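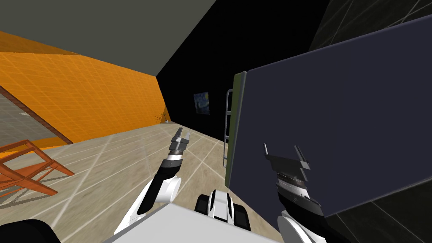 Community Partnerships Officer (part-time, fixed term)
Hernemcombe Rugby Football Club
Closing date for applications: July 25, 2025

Hernemcombe Rugby Football Club wishes to appoint a Community Partnerships Officer to take charge of its work with schools, employers and neighbouring clubs. The post is offered for 18 hours a week and is for a fixed term of 2 years. It is based at the Kerngate ground, with regular travel within the district.

About the club
The club runs senior men's and women's sides, a colts team and a junior section from under-sevens upwards. Its playing membership stands at 300. A shirt and ground sponsorship agreement with Cellix was signed in February, and part of the income from that agreement has been set aside for this post. The club also shares its training pitches with Lagman Touch, the mixed league which plays at Kerngate through the summer months.

The role
The officer will report to the General Manager and will be expected to:
- visit local primary and secondary schools and arrange taster sessions with the coaching staff;
- act as the first point of contact for Cellix and for smaller match-day sponsors;
- agree the yearly calendar of shared pitch use with Lagman Touch;
- prepare a written report to the board at the end of each half-season;
- attend home fixtures of the senior sides, for which time off in lieu is given. 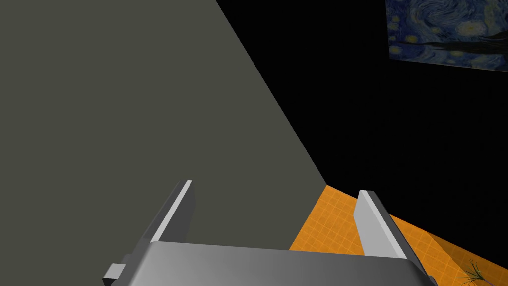 Gripper, wall and painting in a computer-rendered room.

The balance of the work changes through the year. School visits fall mainly in the autumn and spring terms, while sponsor renewals are handled once the league season has ended. The officer will not be asked to coach, although a coaching award would be welcome.

What we are looking for
Applicants should have experience of working with schools, youth groups or amateur sport, whether paid or unpaid. They should write clearly, be at ease speaking to groups of parents and be able to keep simple budgets. A full driving licence is required. Knowledge of rugby is useful but not essential — applicants from netball, hockey, football and other team sports are encouraged to apply.

The post involves contact with children. Any offer of appointment will be subject to an enhanced criminal record check and to 2 satisfactory references.
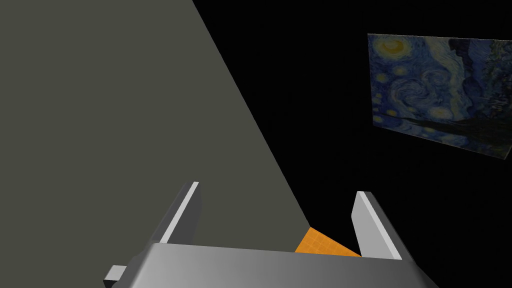

Terms of appointment
Salary will be set according to experience and paid monthly in arrears. Evening and weekend work is a regular part of the post. There is a probationary period of 5 months. The club operates a workplace pension scheme, and staff may use the gym at Kerngate without charge outside team sessions.

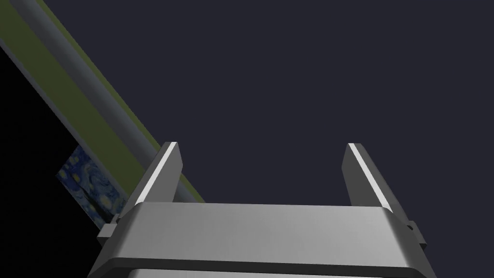

How to apply
Application forms may be collected from the club office at Kerngate or requested by post. CVs will be accepted only when sent with a completed form. Applicants should include a covering letter of no more than 2 pages, setting out how they would bring more girls and young women into the junior section.

Interviews will be held at the ground. Those invited will be asked to give a short talk on a subject sent to them in advance. Reasonable travel costs within the county will be met.

Hernemcombe Rugby Football Club is an equal opportunities employer. The clubhouse has step-free access, and applicants who need other arrangements for interview should state this on the form.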